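Final project report: Putting the Forkel letters on the wall

My write-up for the second-year exhibitions module

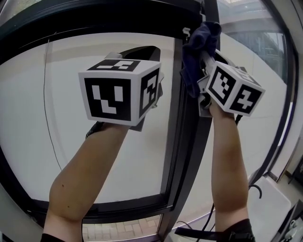 Two hand-held grippers held up at a large window.

I should say at the start that I didn't want the Forkel letters. We were given a list of small collections in the university library and had to rank our top three, and I put them fourth (you weren't even meant to write down a fourth). I'd hoped for the theatre posters. What I got was a grey box of correspondence from a paper mill, written between 1911 and 1926, mostly grumbling about deliveries. By the end of term I was boring my flatmates with it every evening, so take that as my first finding.

What I was asked to do

The job was to plan and put up a small exhibition in the corridor cases outside the reading room, using one collection, and then write about how it went. We had four flat cases, a stretch of wall with picture rail, and a budget of £60 for everything that wasn't already in the cupboard. The show had to stay up for three weeks in July, when the building is full of summer school people and open day visitors, who don't know the library and mostly want the toilets.

The collection

Forkel was a mill that made writing paper and, later on, wrapping paper for sugar and tea. The box holds 112 letters. Most came from customers, a few are drafts of replies, and a handful are between the mill office and a carrier called Trandis, who seem to have lost or soaked something every winter. There is also a swatch book of blue papers, which I fell in love with on the first afternoon and which ended up being the best thing in the show by miles.

I read everything once fast and once slowly. The slow read took me nearly four weeks because the handwriting in the wartime letters is dreadful, and one clerk crosses his lines to save paper (at a paper mill!). I kept notes on a spreadsheet with a column for date, sender, what they wanted and whether they were cross. The cross column was meant as a joke for myself and then became how I chose the letters.

Choosing what to show

My first list had 32 items on it. I laid out paper rectangles cut to size on the seminar room floor to match the cases and it was obvious straight away that it was far too many. They overlapped, and there was no room for labels at all. I cut it to nineteen, then fourteen, which is what went up.

I grouped them by complaint: late, wet, wrong colour, too dear. My tutor wanted a date order to begin with, and I did try it, but in date order the first case was four polite letters about invoices and I could feel people walking past it already. With the complaints, you get an argument going in every case. There's a run of three letters about a shade called Litico blue which the customer says is green, the mill says is blue, and the customer then sends back with one word underlined twice. I put the swatch book open next to it so visitors could make up their own minds.

Writing the labels

This was the hardest bit and I'm still not happy with two of them. The guidance we were given was to keep each label under 60 words. My first drafts were all double that. I wanted to explain the pulp shortage and the carrier's contract and how the dyes were made, and none of it would fit.

What helped was Bhardwaj, a handbook on label writing that sits on our reading list. It suggests reading each label out loud while standing up, and if you run out of breath, cut it. I felt silly doing it in the kitchen but it works. I also took out every "illustrates" and "demonstrates", and there were loads.

The transcriptions were a separate problem. I'd planned to print a full one for each letter, and they looked like a wall of homework. In the end I picked out one or two sentences per letter in large type and put the full versions in a ring binder on the side table. The binder got used more than I expected – it was dog-eared by the second week.

Light and mounting

Most of the letters are in iron gall ink on fairly decent paper, so they're tougher than they look, but the swatch book is another matter. The conservator set a limit of 50 lux for it and asked me to turn the page every week. The corridor gets strong sun in the late afternoon, so the swatch book went into the case furthest from the windows, and we kept the blind down at that end. It did make that case gloomy. Two people mentioned it on the comment cards and I agree with them.

I made the book cradle out of museum board, following a pattern. It took three goes. The first was too steep and the second I measured in the wrong direction, about which I will say no more. The board was my biggest cost and left me with £11 for printing, so the title panel is smaller than I'd have liked.

How people used it

I sat on the bench with a clipboard for six sessions of 90 minutes and noted who stopped and for how long. It's a small sample and I'm obviously biased, but the pattern was fairly clear. People stopped first at the blue case, then either went on to the wet one or gave up. Hardly anybody began at the end I'd designed as the beginning. Most visitors came out of the lift, so they met the show backwards. I should have stood in that corridor for an hour before I drew a single plan.

Groups stayed longer than people on their own, mainly because they argued about the blue. We had 41 comment cards back, and 23 of them gave an opinion on the colour without being asked. (Green is winning, I'm sorry to say.)

What I'd change

I'd put an introduction at both ends. I'd make the type bigger, as an older visitor told me very kindly that she'd had to kneel. I'd ask about the blind earlier and try for a small lamp on a timer. And I'd show fewer of the Trandis letters, because two soaked deliveries make the point and I put in four.

I'd also like to go back to the drafts of the replies, which I mostly left out. Some have whole rude paragraphs crossed through with a calmer version squeezed in above, and there's enough in those for a case of their own. The box is back on its shelf now and I've asked whether I can use it for my dissertation.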